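Home Feed Projects Tags Log in

Tenico build thread, two arms on a homemade base
September 28, 2021
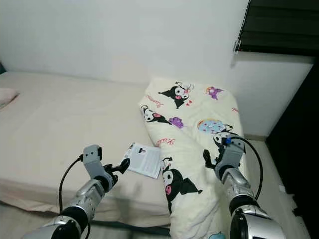 1/ Moved on to bedding this week. The job is to pick up a blanket, fold it, and leave everything else on the bed alone. Blankets are harder than boxes. The shape is different on every run.

2/ The grippers close on fabric fine. Letting go is the problem. A fold hangs on one finger and the arm pulls the whole thing sideways when it backs off. I added a short pause and a small lift before the retreat.

3/ Cables next. I left slack at both wrists so the joints can turn all the way. Too much slack and a loop can catch on the blanket. Going to try clips from Windine, 4 per arm.

4/ Paper on a sheet is its own problem. The fingers have to come in almost flat. I lowered the approach speed and reprinted the tips in softer material.

5/ Run log is at 502 attempts. I want 900 before I change the grip settings again.

6/ Parts list and wiring notes are in the Grollitley folder. If you have fabric release working on a similar arm, post your settings.

Contact | © 2021 Tenico build log | Back to top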